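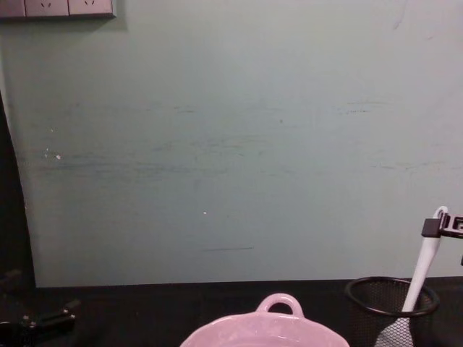
Gremico reports results for Palier, a method for lifting long-handled tools out of open containers with two robot arms

Research release, March

Gremico today released the results of a study on robot handling of long, light objects that stand loose in open containers. The method, called Palier, was developed by the company's manipulation group with the Grímsdóttir laboratory. It was tested on kitchen tools such as spatulas and ladles, which were lifted out of containers and put back into them on a tabletop.

In 652 test attempts, Palier completed the full task 390 times with no human correction and no safety stop. The controller Gremico used before, run on the same tools and containers, completed fewer than half of its attempts. The largest gain was seen in the return step, in which a tool held near the end of its handle has to be guided back past the container's rim.

The task

A spatula standing in a utensil holder is easy for a person to pick up. For an arm with a two-jaw gripper it combines several known problems. The part that can be grasped is at the top, and the part most likely to catch is at the bottom. The tool leans on the rim and pivots there as soon as the handle is touched. If the gripper closes slightly off center, the handle turns in the jaws and the blade swings against the inside wall. A light container may then tip or slide along the table.

The lower end of the tool is often hidden from the camera as well. A solid container hides it fully. A wire-mesh container hides it in part, and this proved harder for the older controller, which at times took the mesh pattern for the edge of the tool.

Earlier work at Gremico handled these cases by fixing the container to the table. The present study did not. Containers stood free on the work surface, and their position was changed between attempts.

The method

Palier divides a lift into short stages. At the end of each stage the controller compares the tilt of the handle with the tilt it predicted before the move. If the two agree, the arm goes on to the next stage. If they do not, the arm holds its height, opens the jaws by a small amount, lets the tool settle against the rim and closes again. The name comes from the French word for the landing of a staircase.

The controller does not build a full model of the container. It estimates two quantities: the point on the rim where the tool is resting, and the length of tool still below that point. Both are updated at every stage. In tests, the estimate of the contact point was usually within 2 mm of the value measured by hand.

The second arm is treated as an optional support. It stays low and to the side of the work area until the controller predicts that the container will move. It then approaches and steadies the container from outside. In most completed attempts it was not called on. The group had expected to need it more often and now regards the single-arm case as the default.

Training and test data

Palier was trained on 1,226 recorded episodes from Vestis, Gremico's internal collection of two-arm tabletop tasks. All of the episodes were recorded by operators guiding the arms by hand. They include failed lifts, which were kept and labeled by the stage at which they failed. Removing the failed lifts from training made the controller noticeably slower to release a tool that had caught on the rim.

The tests took place on a black work surface against a plain painted wall. Other household items, among them ceramic pots, were left near the container in part of the attempts to limit the room available to the arms. No markers were attached to the tools or the containers. Lighting was ordinary room lighting and was not controlled.

An attempt was counted as complete when the tool had been lifted clear of the rim, held still, and returned to the same container with the container upright. Lifts that succeeded but were followed by a failed return were counted as failures. Attempts in which the container was pushed against another object were also counted as failures, whether or not the tool ended up in place.

"Scoring the lift alone would have given a higher figure, and it would have told us less," said Bergþóra Ladefoged, who led the study. "The return is where the grip error from the first half of the task shows up. If the handle has turned in the jaws, the arm is now aiming a blade whose angle it does not know."

Failures

The group sorted every failed attempt by cause. The most common was rotation of the handle inside the jaws during the final part of the lift. It occurred mainly with smooth plastic handles of a flat cross-section. The next was contact between the blade and the rim on the way down. Tipped containers were less frequent than with the earlier controller and occurred mostly with wide tools in narrow containers.

A smaller group of failures came from handles grasped too close to the tip. A high grasp keeps the gripper away from the rim and leaves more of the handle in view, but it gives the jaws less control over the blade. Palier selects the grasp height once, before the first stage, and cannot change it later without putting the tool down. Ladefoged described this as the main limit of the present version.

"A person slides the hand down the handle without thinking about it," she said. "Our arm would need to let go, and at that point it has lost the estimate it spent the whole lift building. We have a version that regrasps in the air with the second arm. It works on the bench and it is slow."

The study did not cover containers holding several tools at once. It also did not cover wet tools, or objects that bend under their own weight. The results should not be read as applying to those cases.

Availability

A technical report with the full table of attempts, the failure labels and the controller settings is available from Gremico on request. The part of Vestis used for training will be offered to academic groups under a research license, with the failed episodes included. The Grímsdóttir laboratory will maintain the test procedure, including drawings for the container placements, so that other groups can repeat the attempts with their own arms and grippers.

Work on the next version has started. It will add a fingertip sensor to detect rotation of the handle directly, and the test set will be extended to containers with more than one tool.

About Gremico

Gremico develops control software for two-arm robots used in light assembly, laboratory work and food preparation. Its manipulation group works on the grasping and placing of everyday objects.

Press contact: Gremico, Research Communications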